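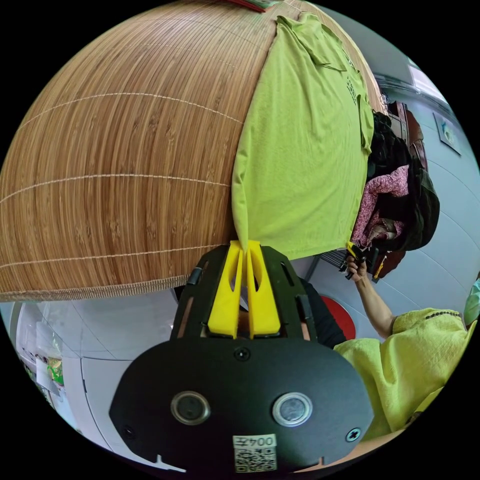

December 22, 2021
By Kerstin Myklebust

The Treruvell Protocol

Section 4 of the protocol said that a fold began when both fingers closed on the cloth and ended when both fingers opened. Obeidat had written that sentence in March and had defended it since. Disadura, who did the labelling, had 1,112 recordings to divide by it and had reached number 800.

She worked in the back office at Treruvell with the heater on and two windows open on the monitor. The left one played the recording. The right one showed the distance between the fingers as a line, high when they were apart and low when they were together. She put a mark where the line dropped and another where it rose. Between the two marks was a fold. The model would be trained on whatever lay between marks and would never see the rest.

The trouble was in the rest. In 276 of the recordings the operator closed the fingers on a corner, stopped, opened them, and closed them again a little further along the hem. By Section 4 this was two folds, the first of which moved no cloth at all. Disadura had entered them as two folds for a week. Then she had started a separate column.

"What's the column?" said Obeidat. He had come in for the stapler.

"Regrasps."

"There's no code for a regrasp."

"I've called it 3. One is a fold, two is a failed grasp."

He pulled up the other chair and she played him one. The fingers closed on a shirt near the collar. The line fell and held flat. After a second and a half it rose, the fingers slid sideways, and the line fell again. The shirt came up cleanly the second time and went over.

"She's checking," Obeidat said.

"She's checking the thickness. If she's got two layers she lets go. Look at the low part of the line. It sits higher when there are two."

He looked. The difference was small, but it was larger than the noise, and it was there in the next recording and the one after. He asked how often the operator let go when the line sat high, and she turned the screen so he could read the column for himself. He read it to the bottom without the stapler leaving his hand.

"So the gap tells you the layer count before anything is lifted," he said.

"On shirts. I haven't done towels."

"And we've been cutting it in half."

"Section 4 cuts it in half."

Obeidat went back to his desk. She heard him typing, then not typing. At ten past four a revised Section 4 arrived in her mail. A fold now began at the first closing of the fingers and ended at the last opening before the cloth came to rest. The word "rest" was to be defined in an appendix. Sunach was copied, with a request to hold the training run until the marks had been redone.

Sunach replied in one line, asking how long.

Disadura worked it out on the back of an envelope, allowing for the towels, and sent him the figure. She closed recording 800, scrolled up the list to number 1, and moved the first mark.

Last updated: Wednesday afternoon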